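Sunday, upstairs room, Lotport. Started late, door was locked again.

**Present:** seven plus the two from Drurerlow who came for the sock bit and stayed for the tea.

**Last minutes:** read out, agreed. One correction, the tumble dryer was *lent* not given.

**1. Money**

600 in the tin and the account together. Bill for the shelving came in at 32 over the quote. Agreed to pay it, grumbling noted. Fajardo want paying by the end of November for the van, will do that first.

**2. Blankets**

Single ones all folded and on the top shelf. Doubles still in bags by the radiator, need moving, somebody tripped. Ribbed ones are catching on the crate edges, suggestion to fold them right side in. Agreed. Labels to face out please, had this conversation in the summer.

Question whether we keep taking fleece. Long discussion. No decision, back next time.

**3. Socks**

Biggest item. Tally sheet says 2326 single socks in, which is more than we have crates for. Drurerlow will take 2000 but only paired and only clean, toes not bunched, no tucks, they have to lie flat for the packs. Greys are the trouble. Ankle length plain greys all look the same until you put two side by side and the rib is different.

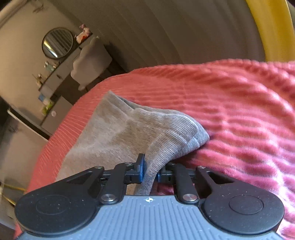 Tried sorting by rib first, then length, then colour. Felt slower at the start but fewer came back out of the pairs bin. Agreed to do it that way from now on. Cuffs all to point the same way when laid out. Working on a spread blanket is better than on the bare table, they dont slide off.

Odd ones: keep for one month then rags. One person against, wants them kept for puppets. Noted.

Holes: straight to rags, no darning pile, the last darning pile is still in the cupboard.

**4. Crates**

Jusus have offered the stacking sort, with lids. Not free but cheap. Want to see one before we say yes. Drurerlow to bring one over if they remeber.

**5. Room**

Heating comes on at four which is no use to anybody. Ask for two. Also can the big lamp stay up here and not go back down to the hall each week.

**6. AOB**

- Tea money gone up, put it in the saucer
- Lint on everything, need a brush for the table. Will be bought
- Key: get a second one cut

**Actions**

Move doubles. Pay Fajardo. Ring re heating. Write sorting order on card and pin over the table. Clear darning cupboard (carried over, third time).

Next one same place, same time. Closed ten past six.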